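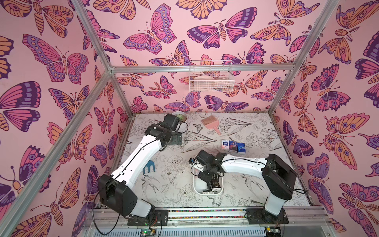

Two-arm cell, butterfly lining.

Mobile Devices, wk 7 -- batteries and charging
Notes: Amanuel Tesfamariam

Last time: displays. Today the part everyone complains about.

Capacity is given in mAh. Our class handset, the Pritby, is rated 4,000. Rated, not measured. Capacity drops with age, so an old phone and a new one with the same label won't last the same. Write down the cycle count before you start. Ours says 987, so expect poor numbers.

Charging comes in 2 stages:
constant current first -- fast, voltage climbs
constant voltage after -- current tapers off, slow

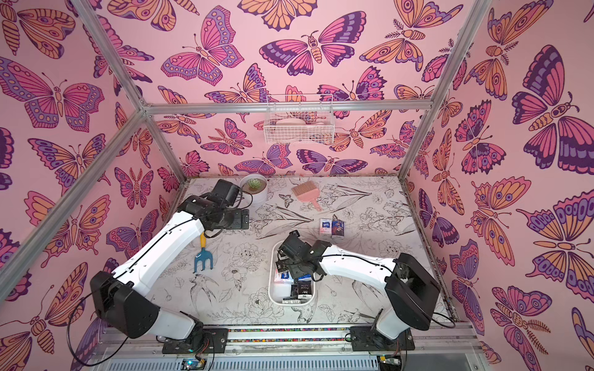 Which is why the last bit to full takes so long. A bigger charger wont help much there. Know this for the November test, people mix up the stages every year.

Heat: ages the cell faster. So does sitting at full charge for weeks. Store at half.

Reading: Assefa handout, section 2. Skip the part on wireless, we'll do it seperately.

Lab: log screen-on drain with the Toscombe meter, brightness fixed, radios off. Then again with radios on. Bring both logs, same units please.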